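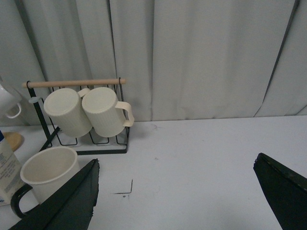

Review: the Bumeck two-finger wrist kit, after a fall spent mostly on mugs

Posted by Severin Ammann, 29 November 2019

I have been building a small arm on and off in our shared workshop, and by late summer it had everything except a decent hand. My first gripper was a thing of string and optimism and I will spare you the details. So I saved up and bought the Bumeck wrist kit, which gets you the mounting plate, a pair of fingers, the motor that opens and closes them, and a little camera that sits up at the wrist looking down between the tips. It cost me $365 with shipping, more than I paid for any other single part of the arm, and I felt every dollar of it when I clicked the button.

The job I set myself was a kitchen one: mugs on and off a wire rack. I like it as a test. The rack is a black wire affair with a wooden dowel across the top, and the mugs sit in it upside down, rims in the little wire cradles at the bottom. Getting one in means coming at it from a sensible angle without bumping its neighbor, and the ribbed cream ones lean a bit to either side, so the arm can't assume anything is standing up straight. I'd recommend the exercise to anybody with an arm and a cupboard full of crockery.

Putting it together

Assembly took one long evening and part of a morning. There are nine screws in the main plate, all the same size (thank you, Bumeck!), and the wiring goes in only one way. The booklet is less lovely. Step four shows the motor from a side you can't see once step three is done, and I took the whole thing apart twice before it dawned on me that the drawing was mirrored. Read ahead a page and you'll be fine.

My arm has a Uniyal flange, and Bumeck's plate doesn't fit that without an adapter. I got mine from Grumdale. It works, but it adds a bit of length to the wrist and I had to measure everything again, which on a build like mine means a pencil, a square and a good deal of muttering.

How it grips

The fingers are a dark green that passes for black in most light, and they come down to a proper point. I was doubtful about that shape. I had pictured something broad and padded, like oven mitts, but the narrow tips go in beside a handle where a fat finger would knock the whole rack sideways. They open to 65 mm on mine, and that's plenty for a handle or a rim but tight for gripping a big mug around the body. If you mostly want to pick up mugs by the middle, measure your mugs first.

The edges do look tired. The left tip has gone rough and jagged and there's some chipping near the end of the right one. With over 51 hours of practice on the clock I'm not going to complain too loudly, but I would have liked a spare pair in the box, and Bumeck only sells them as a set with the plate. Grr.

The camera

Quite the best part of the kit — I'd nearly have bought it for this alone. Both fingertips stay in view, so when a grab goes wrong I can go back over the recording and see how far off I was. I hung a light gray curtain behind my white table early on, and it calmed the picture down a great deal compared with the pegboard and coats that used to be back there. Pale mugs on a pale table are still hard going for my software, I'll admit, and I have had more luck looking for the dark wire of the rack first and working out the rest from there. Small print is beyond it at table distance. I can tell there are lines of text on a carton and that's as far as it goes.

The software that comes with the kit is called Wisunier and it's fine. It saves what you tell it to save, it crashes if you unplug the camera while it's running, and the menus are in a small gray font that I have to lean in for.

Would I buy it again

Yes, I think so, with a moan about the spare fingers and another about the booklet. If you've got a Uniyal flange, order the adapter at the same time and save yourself a second shipping charge. I plan to try plates in January, and I'll add a note underneath when I have.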